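サポート トップ | チケット一覧 | お知らせ | ログイン
交通フォーラム > サポート > チケット > 193

件名：公聴会の意見フォームが途中で止まる(Dresport道路計画)
受付：2021年6月21日
状態：解決済み

【投稿者】
Dresportの渋滞対策案、みなさんもう読みましたか？ 住民の意見をここまで広く集めるのは初めてで、すごく楽しみにしていたんです！ ところが意見フォームで「確認」を押すと、入力画面に戻されてしまいます。
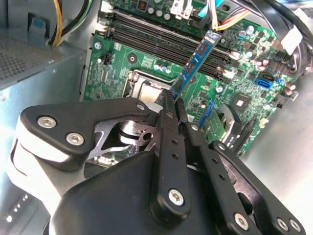
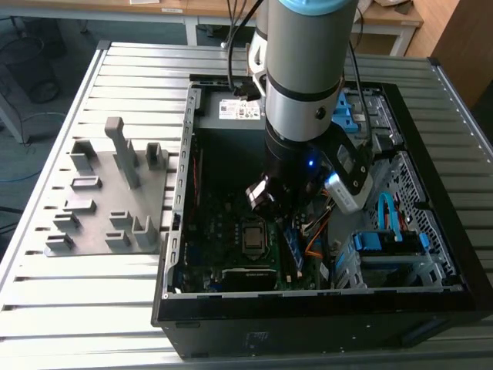
書いたのはGelport橋の手前の合流についてです。事故処理で車線がふさがると迂回路がなく、Fusham方面まで車がつながるという話で、気づいたらかなりの長文になっていました(まだ書き足りないくらいです)。エラー表示は出ません。ブラウザを変えても同じで、3月の意見募集のときは普通に送れました。

【サポート】
ご報告ありがとうございます。本文の文字数と、添付ファイルの有無を教えてください。

【投稿者】
添付はなしで、数えたら2,195字でした。試しに前半だけにしたら、すんなり確認画面へ進めました！

【サポート】
原因がわかりました。今回から本文の上限が2,000字になったのですが、超えたときの警告が表示されない不具合がありました。投稿システム「Paul」の設定を直し、残り文字数が出るようにしています。再読み込みのうえ、もう一度お試しください。長いご意見は2件に分けても、続きとして受け付けます。

【投稿者】
送れました！ 残り文字数の表示、とても見やすいです。合流の話と迂回路の話で2件に分けたら、かえって読みやすくなった気がします。受付番号も両方届きました。
ひとつだけお願いです。確認画面から戻ると段落の改行が消えるので、そこも見てもらえるとうれしいです。公聴会も傍聴に行きます！

【サポート】
改行の件、こちらでも再現しました。別チケット195で対応します。本件はこれで解決済みとします。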